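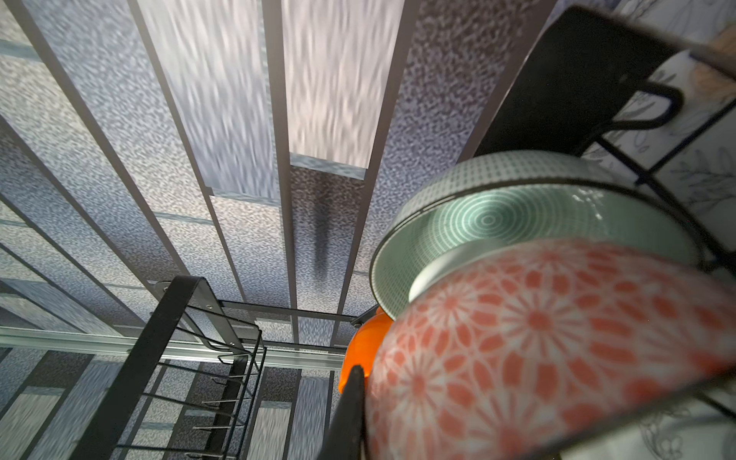 菊文様の鉢と薄緑の鉢

# 室内合唱団フォンテス 団員および練習ピアニスト募集

室内合唱団フォンテス(Fontes)では、来季の活動に向けて新しい団員と、練習を担当するピアニストを募集します。応募を考えている方は、最後まで読んだうえで申し込んでください。

## 団について

フォンテスは、無伴奏の合唱曲を中心に歌う混声の室内合唱団です。ルネサンス期のモテットやマドリガーレ、ポルトガル語圏の近現代作品、それに新しく書かれた曲を取り上げています。常任指揮者はソランジュ・フロタ、副指揮者はガエタン・ムーランです。団の運営は団員が分担しています。

演奏会は年に二回、春と秋に開きます。ほかに教会や学校からの依頼で歌うことがありますが、こちらの参加は任意です。音楽の専攻歴は問いません。現在の団員には、学生時代に合唱をしていて長く離れていた人も、器楽から移ってきた人もいます。

## 来季の曲目

中心になるのは、タルシジオ・ペイショットに委嘱した無伴奏混声合唱組曲「フルルスカ(Hururska)」の初演です。全六曲で、詩はズレイカ・メンドンサによるものです。言語はポルトガル語ですが、第四曲だけは言葉を使わず、母音と子音の組み合わせで書かれています。パートが細かく分かれ、最も多いところでは12声部になります。楽譜は第三曲まで届いていて、残りは三月の顔合わせまでに配る予定です。

前半には次の曲を置きます。

- ヴィクトリア「アヴェ・マリア」
- モンテヴェルディのマドリガーレ数曲
- 日本語の小品(選曲中)

前半の曲目は、入団者の人数とパートの構成を見て変えることがあります。

## 募集するパートと人数

- ソプラノ 若干名
- アルト 若干名
- テノール 4名
- バス 若干名
- 練習ピアニスト 1名

男声は特に不足しています。バリトンの方は、オーディションで音域を確認したうえで、テノールかバスのどちらに入るかを相談して決めます。カウンターテナーの方はアルトでの応募になります。

## 応募の条件(団員)

- 18歳以上であること
- 四声以上の合唱曲で、一人でも自分のパートを保って歌えること
- 五線譜が読めること。初見の速さは問いませんが、練習までに音を取ってきてもらいます
- 練習の三分の二以上と、本番前の集中練習の全日程に出席できること

ポルトガル語の知識は必要ありません。発音はシモーネ・アマラルが指導します。練習用の読み上げ音源も配ります。

他団体との掛け持ちは差し支えありません。ただし、本番と集中練習の日程が重なる場合は、申し込みのときに必ず知らせてください。入団後に重なりが分かったときは、その演奏会への出演を見合わせてもらうことがあります。

## 練習について

練習は週に一回、夜間に行います。場所は貸しスタジオ「プロヴァンス(Provance)」の大練習室です。予約が取れない週は同じ建物の小練習室になり、そのときは男声と女声に分かれて時間をずらします。

一回の練習は次のように進みます。

1. 発声
2. パートごとの音の確認
3. 休憩
4. 全体の合わせ
5. 連絡事項

遅れて来る場合は、曲の切れ目で入室してください。欠席の連絡は、当日の昼までにパートリーダーへお願いします。練習の録音は団員だけで共有し、外部には公開しません。

小さい子どもを連れての参加については、部屋の都合で受けられる週と受けられない週があります。希望する方は事前に相談してください。

## 費用(団員)

練習への参加費は一回700円で、当日の出席者から集めます。欠席した回の分はかかりません。月ごとの団費はありません。楽譜代は実費です。演奏会の前に別途分担金を集めますが、額は会場が決まってから知らせます。チケットの買い取りはありません。

衣装は上下とも黒で、各自で用意してもらいます。形の指定はありませんが、袖は肘が隠れる長さにしてください。楽譜を挟む黒いファイルは団で貸し出します。

## 練習ピアニストについて

本番の曲はすべて無伴奏なので、演奏会での伴奏はありません。仕事の内容は、パート練習での音取り、声部を抜き出しての演奏、発声練習の補助です。四段から六段の合唱スコアを見ながら弾ける方を求めています。複数のパートを同時に弾いてもらう場面が多く、指揮者の指示でその場で声部を入れ替えることもあります。12声の箇所については、弾く声部を事前に相談します。

謝礼は練習一回ごとに支払い、交通費は別に支給します。額は経験を考慮し、面談のときに提示します。全回の出席が難しい方は、二人で分担する形も検討しますので書き添えてください。スタジオのピアノはアップライトです。

## オーディション

団員の応募者には次の三つをお願いします。

- 自由曲を一曲。言語も様式も問いません。伴奏なしで歌うか、伴奏者を同伴してください。長い曲は途中で止めることがあります
- 指定の箇所を、ほかのパートの団員と一緒に歌うこと。楽譜は事前に送ります
- 短い旋律の初見

所要時間は一人12分です。終了後に、希望や日程について少し話を聞きます。聴くのはフロタとムーランの二人で、アンサンブルには各パートから一名ずつ加わります。

ピアニストの応募者には、当日渡す合唱曲の一部を弾いてもらいます。自由曲は必要ありません。

結果は全員にメールで知らせます。パートの人数の都合で、すぐに入団できない方には、空きが出たときに連絡してよいかを尋ねます。

## 見学

申し込む前に練習を見学できます。見学は無料で、希望があれば楽譜を借りて一緒に歌うこともできます。見学したからといって応募する必要はありません。人数を把握したいので、事前に連絡をください。

## 申し込み方法

団のウェブサイトにあるフォームから申し込んでください。必要な項目は次のとおりです。

- 氏名とふりがな
- メールアドレス
- 希望するパート、またはピアニスト
- おおよその音域(団員のみ)
- これまでの音楽経験(簡単なもので構いません)
- 出席できないことが分かっている日
- 見学を希望するかどうか

録音の提出は不要です。フォームの送信後、一週間たっても返信がない場合は、迷惑メールの振り分けを確認したうえで再度連絡してください。受付の事務は、制作事務所リティヴェック(Ritiveck)が代行しています。曲目や練習の内容についての質問はムーランが、発音や歌詞についての質問はアマラルが答えますので、フォームの備考欄に書いてください。

いただいた個人情報は、選考と連絡のためだけに使います。入団に至らなかった方の情報は、選考の終了後に削除します。空きが出たときの連絡を希望した方については、氏名、パート、メールアドレスのみを残します。

募集は定員に達したパートから順に締め切り、締め切ったパートはウェブサイトに掲示します。

2022-11-24
室内合唱団フォンテス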